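Subject: Re: [lab-equip] Spring order, handheld grippers and second table
From: Nkrumah Issahaku

Folding the replies into one message so we can close this before the December cutoff. The earlier message is quoted first.

> We have one quote from Duvier and one from Goten for the handheld
> gripper pairs. Duvier is cheaper per pair but does not include
> spare fingers or cables. Goten includes both, and the lead time is
> 9 weeks. Before I put either one in the request, can somebody tell
> me how many pairs we need, whether we are still printing our own
> fingers, and what else the second table is going to need? Last
> year we forgot the small items and had to go back twice.

Taking those in order.

Number of pairs. I have us down for four: two for the existing table, one for the second table, and one on the shelf. The shelf pair is the one that will get cut if the total has to come down. I would like to keep it. When a pair went back for repair in the spring, we lost 18 working days on the sorting tasks, and the people booked for those sessions were paid anyway.

Fingers. Yes, still printing. Please budget for filament and for the brass inserts, which we buy by the bag and always run out of before the filament. I would plan on 19 sets of fingers for the year, counting both tables. The printer is fine. The nozzles are consumables and should go on the same line as the filament, so nobody has to hunt for them later.

The Goten fingers are molded and would last longer, but they are a different length from ours. If we mix the two we have to redo the calibration for every pair, and the older recordings stop matching the new ones. My preference is to take the spare fingers if they come in the box and keep using the printed ones.

Second table. It should match the first as closely as we can manage. That means the white board on top, the aluminum rail, the stands, and its own power strip. The boards come as panels, and I would like one spare panel. The compartment boxes for the sorting task should come from the same supplier as last time (Ghumman), clear, same size. Six of them. We have been through the colored ones and the task notes are all written for clear.

For anyone on the list who hasn't been down to the room, a hand tool on each side and a clear box on the board, then the fingers close up:

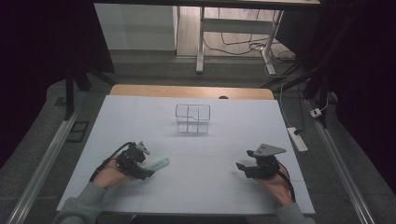
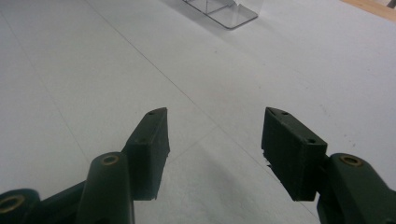
Ikthorpe wrote back on the cost side. They asked whether four pairs could be split over two budget years, with the second table's pair moved to the later one, and they would rather see the cables as their own line than buried under accessories. Their reading of the Duvier quote is that shipping is extra and the repair terms only cover the first year. They also pointed out that anything over the 300 dollar mark per item needs an asset tag, so the gripper pairs will be tagged but the boxes, panels and power strips will not.

On splitting the order, I can live with it if the shelf pair comes in the first year. The second table won't be built until the room next door is cleared, and there is no sense in having its pair sit in a drawer with the warranty running. So the first year would be three pairs and the second year one.

On the cables, agreed. Put them on a separate line. Two spares per pair for the first year. They run along the wrist and take most of the wear, so I don't want to go lower than that.

On Duvier against Goten, once you add shipping, spare cables and a second year of repair cover to the Duvier quote, the gap is small enough that I would go with Goten. The lead time means the order has to be in before the end of the month or we miss the start of the next round of sessions. If Duvier will put the repair terms for both years in writing, I'm willing to look at it again.

Still open:

Whether the stands for the second table can come out of the furniture budget. I have asked and have no answer yet.

Whether we want a longer rail for the second table. The room is bigger, but I would keep the same length so the mounting positions carry over.

Storage for the extra fingers. A parts cabinet with small drawers would do. There may be one in the basement we can have for free, so please don't order one yet.

Send corrections to the list and not just to me, so they all end up in the one thread. I'll put the request together from whatever is here by noon tomorrow.

Nkrumah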